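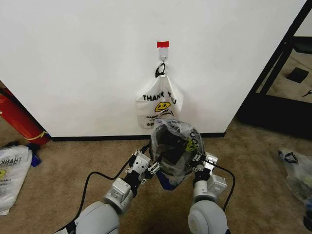

I have carried my groceries home in thin plastic bags for most of my life and had never given a thought to where they come from, so when my sister forwarded me the notice for the August open day at Drolholm, I signed us both up before asking if she wanted to go. Drolholm makes shopping bags. They also make liners, produce bags on a roll and the long sleeves that dry cleaners put over a suit, but it was the shopping bags we were there for, and those take up most of the building.

The plant is out past the rail yard in Driravon, and if you are planning to go next year, please don't trust the first sign you come to. It takes you to the truck gate, where a very patient man will turn you around. Visitors park on the grass on the far side. We got there a little before nine in the morning with the windows down, and you could smell the place from the car – a warm, waxy smell, something like a crayon left on a dashboard. I rather liked it. My sister did not.

There was coffee in the front office, and a plate of almond cookies from Brastamier, the bakery on the main street, and I will say now that I had more than my share of them over the morning. We were given ear plugs, hairnets and a sticker with our first names on it. Rings and watches had to come off. I hadn't been able to get my wedding ring over the knuckle since spring, so they wrapped it in tape for me, and off we went.

Our guide was Philomena Agyeman, who runs the second shift and had come in on her own morning to walk people through. She has a lovely clear voice and she stopped talking whenever a machine got loud, then picked up again at the very same word. I don't think I could do her job for an hour.

We started with the pellets. Everything begins as little beads of polyethylene, clear or milky, which arrive by truck and are stored in silos behind the building. She let us put our hands in a tub of them. They feel slippery and a bit like dry rice, and they get everywhere (I found one in my shoe that night). For a white bag they mix in a white concentrate, and the amount decides how much you'll be able to see your milk carton through the side. A store that wants a cheaper bag often gets a thinner and more see-through one.

Then came the part I keep telling people about, which is the bubble! The melted plastic is pushed up through a ring, and air is blown into the middle of it, and what you get is a tall, wobbling tube of film that goes straight up toward the roof. I had pictured something flat, like dough going through a roller. The line we watched is called the Atinga, and we stood at the foot of it with our heads tipped back like children at a parade. Near the bottom the film is clear and wet-looking, and then a little higher it turns cloudy, quite suddenly, where it has cooled enough to set. They call that the frost line. The operator watches it all day long, and if it creeps up or down she adjusts the air or the speed.

At the top the tube is pressed flat between two rollers and comes back down to be wound up. A full roll holds 4000 yards of film, and it takes a hoist to shift it. Philomena told us that when she started, the change from one roll to the next was done by hand with a knife on a pole, and that she was quite proud of how good she had been at it.

Printing is in the next room, behind a heavy curtain made of plastic strips. I had always assumed that the words on a bag were put there one bag at a time, and of course they aren't. The film runs through the press in one long ribbon and is printed as it goes, from raised rubber plates wrapped around a cylinder. Each color needs its own plate and its own turn. A thank-you with a smiley face in black and yellow is two colors, and the trick is getting the black outline to sit properly around the yellow, when the film stretches a little every time you pull on it. There was a table of rejects at the side where the outline had slipped, and all the little faces seemed to be leaning out of their own heads. I asked if I could have one and was given a whole handful.

I also asked who had drawn the smiley, and got a long and interesting answer that came down to the plant having always had it. There is a drawer of stock designs that any customer can choose from at no extra charge – thank-yous in several kinds of lettering, a rose, a basket of fruit, have a nice day. Small shops nearly always pick from the drawer. The thank-you outsells all the others, and Philomena said that people who order a fancy custom design will very often come back to it a year or two later.

After that it was the converting room, and this is where it gets noisy. The printed tube has a fold tucked into each side, then it is sealed across the bottom and the top with a hot bar, cut off, stacked, and the whole stack is punched at once to make the handles. The piece that's punched out goes into a cart and back to be melted down again. The loop handle bags are made on a separate machine at the end, which wasn't running while we were there, so I can't tell you much about how those go together.

I should mention the test bench, where they hang a bag from a peg, load it up and jiggle it. A young man there had 20 pounds of canned tomatoes in one bag and was bouncing it up and down on a little motor, and it went on bouncing the whole time we stood there. He explained that a bag very seldom gives way at the handle. It goes at the bottom seal, or at a spot where a box corner has poked it, and so he packs his own groceries with the boxes standing up in the middle and soft things around the outside. I have been doing the same ever since and feel very professional about it. 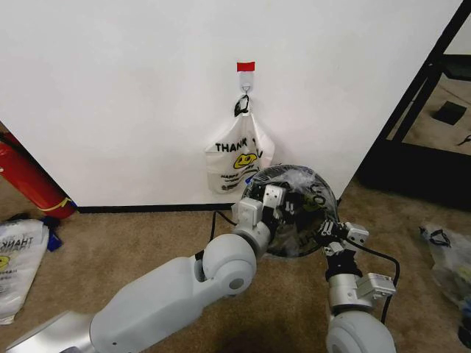 Can these bags go in the recycling bin at home?

In most towns they should stay out of the household bin, as thin film wraps itself around the sorting equipment, and the better place for them is the collection box that many grocery stores keep by the entrance. They need to be empty and dry, with any receipts taken out.

Somebody in our group put that one to Philomena near the end, and it led to a good long talk by the loading dock. She didn't pretend there was nothing to worry about. The plant takes back clean film from the stores it supplies and runs it into the dark liners, where the color doesn't matter. She told us plainly that only part of what goes out ever comes home again. One woman argued with her, quite politely, that the bags ought not to be made at all, and Philomena heard her out and asked what she carried her own shopping in, and the two of them ended up comparing cotton totes and how often they get washed. I was glad it was allowed to be that sort of conversation. My sister, who had come along mostly for my sake, said it was the best part of the morning.

For my own part I keep mine and use them until they give up. They line the small wastebasket, they go around wet swimsuits, and a pair of muddy shoes fits nicely in one. I used to stuff them all inside each other under the sink until the cupboard door wouldn't close. Now I flatten each one, fold it lengthwise in thirds and roll it up from the bottom so the air comes out through the handles, and a whole winter's worth goes in a shoebox.

A few practical things. The tour is free, but you do have to put your name down, and they take 200 people over the day in small groups. Ours was meant to last an hour and went a good deal longer. Wear closed shoes, which they will check. It is hot near the Atinga line, so dress for that and leave the cardigan in the car. There are 3 flights of metal stairs if you want to go up to the viewing deck and see the top of the bubble, and there's a bench at the bottom for anyone who would sooner wait. Children have to be ten or older.

Brastamier closes at two on open day, and we only just made it. They were out of the almond ones, so we came home with a poppy seed loaf.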